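Teaching a robot to handle the post

I spent Tuesday at the Trarkura workshop in Zestotstead, where they're teaching a two-armed robot to sort soft plastic mailers (the squashy sort your socks come in). It learns from people. An operator drives both arms by remote control, does the job, and the robot's own cameras and joints record the lot. I had a go myself and was dreadful at it!

The trouble with bags is that they never sit the same way twice. A box has corners, and you can tell a machine where to find them. A heap of crinkly plastic is all folds and shine, and from down at the wrist you really have to hunt for something worth grabbing.

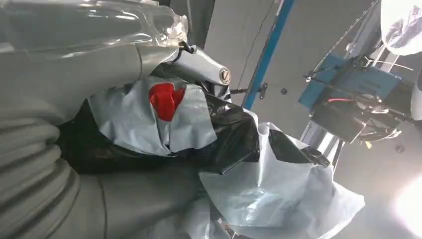 Why 200 goes at one bag?

That's the number of demonstrations the team wants for each kind of packet before any training starts. They've got 13 kinds on the list, and the project, which they call Madari, has reached 234 recordings so far, so there's a long way to go. Fumbles are kept as well, as long as the operator recovers and finishes the job, because they'd like the robot to know how to get itself out of a muddle.

The bit I found hardest was pushing the fingers in far enough. You can't feel the plastic through the controls, so you're going by eye, and I kept stopping short (or shoving, which is worse). The regular operators make it look like nothing at all.

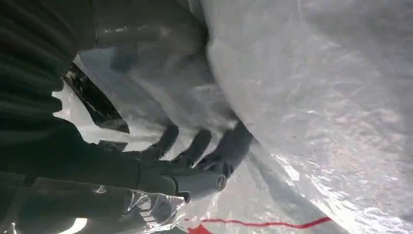
Sales reckoned I was being soft on the whole thing. A person can sort a packet in the time it takes the robot to make up its mind, he told me, and he'd want to see it get through a full shift without a helping hand before he got excited. Fair enough, though I'd still bet on it getting quicker.

The two arms get different tools too, a hand with fingers on one side and a plain gripper on the other, and the operator has to think about both at once. My brain gave up after a few minutes.
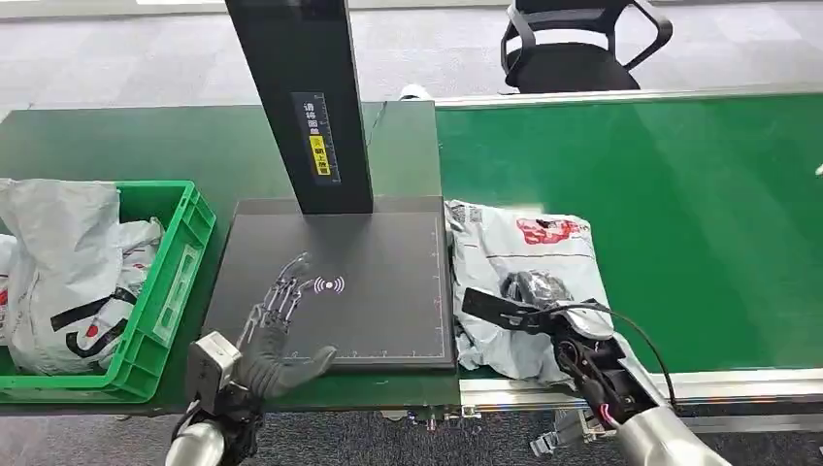 What's next

Trarkura wants another 18 hours of recordings before the first try with no one at the controls. I've asked to come back for that one, and I'll bring biscuits.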